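Report on the Visit to the Allon Textile Recovery Center
Submitted by Nhi Trương, Household Waste Program, Phí District Office

In September a delegation from the Program visited the Allon Textile Recovery Center during its annual open day. The purpose was to learn how a center of moderate size receives, grades and resells used clothing, and to judge which parts of its practice could be adopted in our district. The delegation consisted of Lụa Đinh, Vy Ung and the undersigned.

We were received at 10 a.m. by Apolline Huet, deputy director. The center opened in a former dairy depot and now handles 900 kilograms of clothing and household linen a week. Most of it comes from street containers; the rest is brought to the front counter by residents. The container contract is held by Enditz, whose trucks unload on the north side of the building twice a day.

Incoming bags are weighed before they are opened. Staff then remove anything that cannot be handled safely, and the remainder goes to first grading, where garments are separated into resale, repair and fiber. Ms. Huet explained that the fiber share has grown each year, and she attributes this to the lower quality of new clothing. The center does not grade footwear, which is passed on to a partner in the next county.

Small items are treated separately. Gloves, hats, socks and scarves were for many years sent directly to fiber, as the time needed to match pairs was thought to exceed their value. The center reversed this policy two winters ago. Single gloves are now held for 30 days, and unmatched pieces are released only after that period.

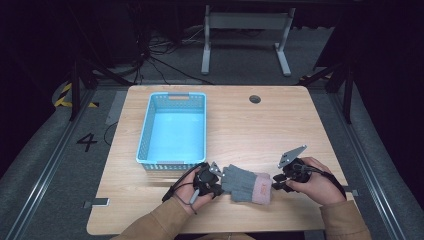

Table with a light blue basket, Allon open day.

The delegation asked whether the matching work pays for itself. It does so only from October to February, when gloves and hats sell quickly at the center's shop, Lello. During the remaining months the staff concerned are moved to linen, where demand from hotels and animal shelters is steady. Ms. Đinh noted that our own depot has no comparable outlet, and that any trial should begin with an agreement for sale. 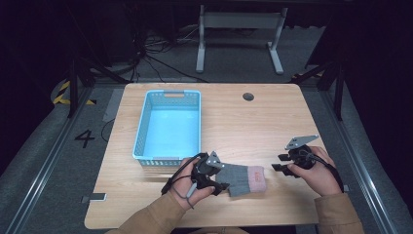

Prices at Lello are set by category and are not negotiated. Knitted accessories are sold at a flat price of 2 dollars, and coats are priced by hand. Ms. Ung spoke with the shop manager, Nga Lã, about returns, which are accepted for store credit only. The shop is closed during stocktaking – a point on which several visitors had complained – and a notice is now posted at the gate.

The delegation recommends that the Program request the center's grading sheet, review the terms of our container contract before renewal, and consider a winter trial for accessories at the Phí depot. Costs of travel were met from the training budget.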